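Why Is a Chessboard Chequered? (And Other Things I Get Asked on Saturday)

Hello! I'm Lindiwe Nkosi and I help run a chess club for children, so I spend a lot of my life picking pawns up off the floor. The question I get asked more than any other isn't how to win. It's why the board looks like that. Why two colours? Who decided? Would the game still work on a plain one?

Those are cracking questions, so let's have a go at them, and we'll stop off in India on the way.

A very old game

Chess is more than a thousand years old. Most people who study its history think it began in India, as a game called chaturanga. That's a word in an old language called Sanskrit, and it means "four parts". The four parts were the parts of an army: foot soldiers, horses, elephants and chariots. You can still find them all if you know where to look. The foot soldiers turned into pawns, the horses are knights, the chariots are rooks (the ones that look like castle towers) and the elephants are... bishops! Yes, really. When the game got to Europe lots of people had never seen an elephant, and the carved piece had two bumps on top that looked to them a bit like a bishop's hat. In Russian the piece is still called the elephant, and I think the Russians got the better deal.

From India the game travelled to Persia, which is now Iran. Persian players would say "shah" when they were attacking the king, because shah means king. Say "shah mat" a few times quickly and you'll hear where "checkmate" comes from.

The board before the colours

Now for the surprising bit. The first boards weren't chequered at all! They were plain, with lines to mark off the squares, like a page in your maths book. People played perfectly good games on them for hundreds of years. The colours came along after the game had reached Europe, and they've stayed ever since.
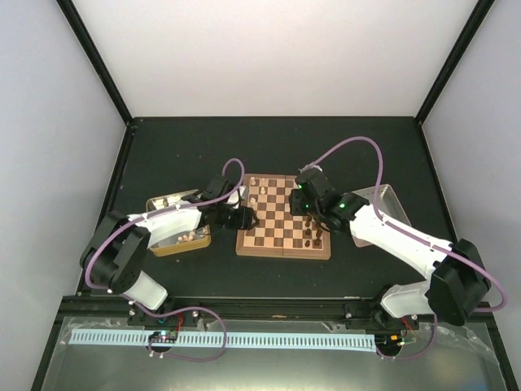 So what are the colours for? Mostly they help your eyes. Imagine sliding a bishop from one corner to the other on plain squared paper. Halfway across you'd lose your place, I promise you (I've tried it, and I cheated by accident). On a chequered board like the folding wooden one in the photo, with its light tan and darker brown squares, the bishop just stays on its own colour all the way along. If it starts on tan it can never, ever land on brown. That's why each player gets 2 bishops, one for each colour, and why losing one of them hurts so much.

Knights are the opposite. Every time a knight jumps, it changes colour. Light, dark, light, dark. Try it at home and see if you can catch it out. You can't!

Counting the squares

There are eight rows and eight columns, and eight times eight is 64, so there are 64 squares. Easy. But Kelechi Bashir, who was nine at the time and very pleased with himself, once told me I'd missed some. What about the big squares made out of little ones? There are squares that are two by two, and three by three, right up to the whole board, which is one giant square. If you count every single one you get 204. I went home and checked, with a pencil and a lot of rubbing out, and he was right.

The rice story

You can't talk about chessboards without the rice. It's a legend, so it probably didn't happen, but I love it.

A clever person invents chess and shows it to a king. The king is so delighted that he says, "Ask me for anything!" The inventor asks for rice. One grain on the first square, two on the second, four on the third, and so on, doubling each time until the board is full. The king laughs. What a silly little prize!

Then his servants start counting. The eighth square needs 128 grains, which would hardly fill a spoon. The sixteenth needs 32,768. By square twenty-one they're past a million, and they haven't even got to the third row from the end! The very last square needs more than nine million million million grains. There wasn't that much rice in the whole kingdom. There isn't that much in the whole world today.

Have a go with dried rice or lentils if a grown-up says yes. I'd stop at square ten. That one needs 512 grains and your fingers will be fed up by then.

Setting up your own board

A few words to remember before you play. The rows going across are called ranks and the columns going up are called files. Turn the board so that each player has a light square in the corner by their right hand. "Light on the right" is how I learnt it. Then the queen goes on her own colour, so the white queen starts on a light square and the black queen on a dark one.

If you haven't got a board, draw one! Use a ruler, make each square as wide as 2 fingers, and colour in every other one. Buttons make very good pawns.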